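Jindura turboprops at Pisthorpe, anyone flown one yet?
Regional Airliners board 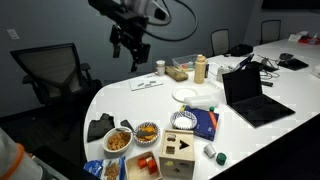

Conference table and office chairs, slate wall behind

propwash_pete
October 30, 2021
So Jindura finally put a turboprop on the Pisthorpe run and I got a seat on it Thursday morning. I was ready to hate it. I've been on the little jets for years and figured a prop would be slow and loud, and okay, it was loud, but we were at the gate 8 minutes early and my bag beat me to the belt! Row 3, left side, great view of the gear coming down. Anybody else tried it?

Lu
I have, twice, both times in the back. The back is where you want to be on those. Row 3 is right by the props, so no wonder your ears were ringing.

gatecheck_gary
Sorry but I don't get the excitement. They took away a jet and gave us a slower plane, and my fare didn't go down a dime. It's 355 miles. On the jet I could barely finish a coffee, now I have time to finish a coffee and get annoyed about it.

propwash_pete
The difference on the clock is 15 minutes, Gary. I looked at both timetables. You lose more than that waiting for the jet to get a slot in the afternoon.

gatecheck_gary
15 minutes on paper. Try it with a headwind in winter and get back to me.

Josefien Declercq
I used to do crew scheduling for a small airline (not this one) and we had the same fight when we went from jets to props. The regulars complained for one season. What bugged me was the spares, we only had one extra airplane and when it went down for a prop inspection the whole evening fell apart. Does anyone know how many Jindura is keeping in reserve?

Lu
I heard one, from a ramp guy. He also told me Bodix got the maintenance contract, so take that however you like.

gatecheck_gary
Bodix?? Oh great. They did the cabin refit on the old jets and half the tray tables wouldn't stay up.

Josefien Declercq
Tray tables and engines are different departments, to be fair to them. I'd worry more about the single spare.

propwash_pete
Mine stayed up fine, for the record. And the seat pitch is better than on the jet, my knees weren't touching anything. I'm 6 foot 2 so I notice.

tailwheel_tess
Jumping in with a dumb question, do they still do the outside stairs at Pisthorpe or is there a jet bridge for it? My mom flies in April and she's not great on steps.

Lu
Outside stairs, Tess. But there's a ramp if you call the airline the day before. Call, don't use the web form, I never heard back from the web form.

tailwheel_tess
Perfect, thank you! I'll put her in the back too if it's quieter.

gatecheck_gary
Put her on the train.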